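Rullik hand tool: second progress report to the Sokatard small builds fund

Covers the period since the first report, which promised that this one would be shorter. The total requested has not changed. The spending table went in separately, with the receipts, including the one that has been through a wash.

For anyone picking up the file without the first report: Rullik is a pair of hand-held grippers. A person holds one in each hand and does household jobs with them, a camera on each tool records what the fingers do, and the recordings are meant to teach a robot arm the same jobs later on. The grant pays for the tools and for the hours spent using them. The arm is a separate matter and, as your letter made clear, a separate application.
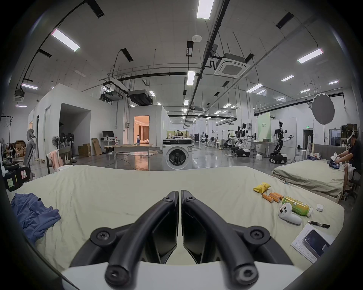
Plomell workshop, July

We have moved the trials on to beds. The original plan said "a table, approx. waist height", and tables turned out to be too kind to us. A hard flat top lets you slide the fingers under almost anything, and we were getting very good results that meant very little. A mattress gives way, the sheet wrinkles up in front of the fingers, and small things roll into the dip you have just made by leaning on it. Our success rate fell sharply in the first evening, and we have chosen to record this as progress.

State of the tools

Both tools are working. They are the third version of the fingers and the second version of the body. The first fingers were straight and too thin, and they flexed sideways whenever they met anything heavier than a sock. The present ones are thick and curved and meet at the tips. They look like something off a crab, but they close in the same place every time, and that was the item you asked us to fix.

The screws at the joints still work loose. We lost most of an evening to one that had backed out by half a turn, enough to put the tips out of line, and which we had blamed in turn on the camera, the software and the person holding it. There is now a hex key tied to the bench with string. Everyone checks the joints before starting, and the checking has its own column in the log. Fragkou, who supply the screws, have suggested a thread-locking compound. We would like to stay able to take the fingers off quickly, so for now it is the string.

Weight remains a complaint. After an hour with one in each hand you notice your wrists, and after two you notice little else. Sessions are now capped at 60 minutes per person, and the log improved once we did this. Tired people fold badly, with or without tools.

Laundry trials

Cloth is the main job under the grant, and we have 109 logged attempts at folding a T-shirt. The procedure has been cut down to something you could explain over the phone: lay the shirt flat, take an edge with one hand, steady with the other, lift, bring it over, let go. Letting go is where it goes wrong. The fingers open, the cloth stays stuck to one of them by pure spite, and the neat half you have just made comes back with your hand.

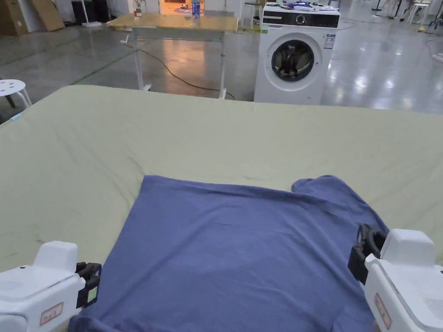

T-shirt trial, two-handed. The right-hand tool has hold of the edge.

Of those attempts, 34 ended in a fold that we would be willing to put in a drawer. We applied the drawer test in good faith and the standard of the drawer was modest. Most of the failures were at the release, as above. The next largest group came from picking up the sheet along with the shirt, which produces a tidy parcel of both and leaves you holding the bed linen.

Two things helped. Coming at the edge from low down, with the tips nearly flat to the sheet, gives a much cleaner pinch than coming from above. And it pays to smooth the sheet before every attempt, however silly it feels to make a bed between shirts. We tried skipping this for one session and threw the session away.

Camera view

The lens on each tool is very wide and sits behind the fingers, so the fingers take up a good part of the picture. This was deliberate, up to a point. The arm will need to know where its own fingers are, and there is no better way of telling it than to have them always in view. The drawback is blur. If you swing the tool across from one side of the bed to the other at the speed a normal person moves, the whole room smears and the recording is of no use until you slow down again. 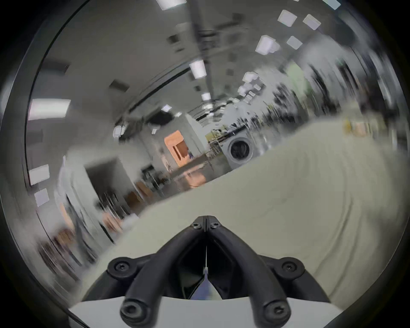
Sveva Cocco, reading a draft of this section, wrote in the margin that we were training people to move like a robot so that a robot could learn to move like people, and asked whether we had costed that. She also thought the speed rule should be written into the instructions instead of being shouted across the workshop, and wanted a shorter exposure tried before anyone bought another camera.

The rule is written down now. The exposure has been shortened as far as the ceiling lights allow, and the recordings are better, though a quick turn of the wrist will still spoil one. We have not costed the philosophical point. No new cameras are requested.

Mixed objects

The second job in the grant is picking up small things and putting them somewhere sensible, which in our case means a tray. We started with one object at a time and have moved on to a clutter of seven or eight kinds, tipped out however they land. Loose batteries are easier than we feared, as the fingers close round them nicely once you line up along the length. The bottle is harder on its side than upright and tends to set off across the mattress. Paper is the worst by a long way, and will get a paragraph to itself in the next report if we ever manage to pick any up.

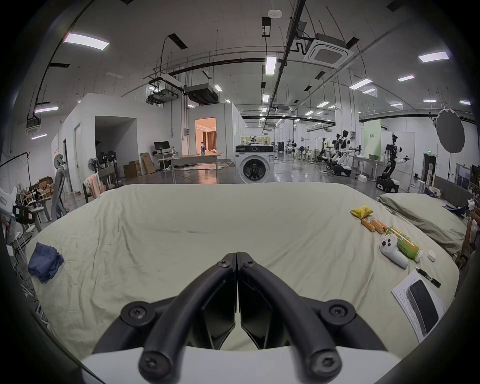

The order in which things are picked up matters more than we allowed for in the plan. We had assumed that a person would take whatever was nearest and that the recordings would be much the same whoever did them. They are nothing like the same. Some people clear the far side first and work back, and some go straight for the easy objects and leave themselves a miserable last five minutes. Overlaps make it worse. With the game controller lying across the drink bottle and the phone on top of the sheet of paper, there is only one sane order for each pair, and anyone who goes for the bottle first gets both, briefly. We now note down the order for each run, and we set up at least one overlap on purpose. It slows the sessions, and we think the slower sessions are worth having.

What is behind

The written build guide. It was due with this report and stands at a parts list and a rather bitter page about cable routing. The body changed shape after the first draft, so most of the measurements were wrong and had to come out. We would ask for the guide to be moved to the end of the next period.

Left- and right-handed trials are also behind. We have plenty of right-handed recordings and hardly any left-handed ones, for the ordinary reason that hardly anyone here is left-handed. If Sokatard has a left-handed person to lend us for an afternoon, we can offer tea and a choice of T-shirts.

Next period

Cloth: get the release sorted. We want to try a slower opening, then a slight twist as the fingers part, and after that a different surface on the inner faces, one change at a time.

Clutter: more overlaps, and softer things in with the hard ones.

Tools: lighter bodies, if it can be done without moving the camera. If it can't, the 60-minute cap stays.

The remaining money covers all of this, along with one spare set of fingers and a second hex key. The string broke.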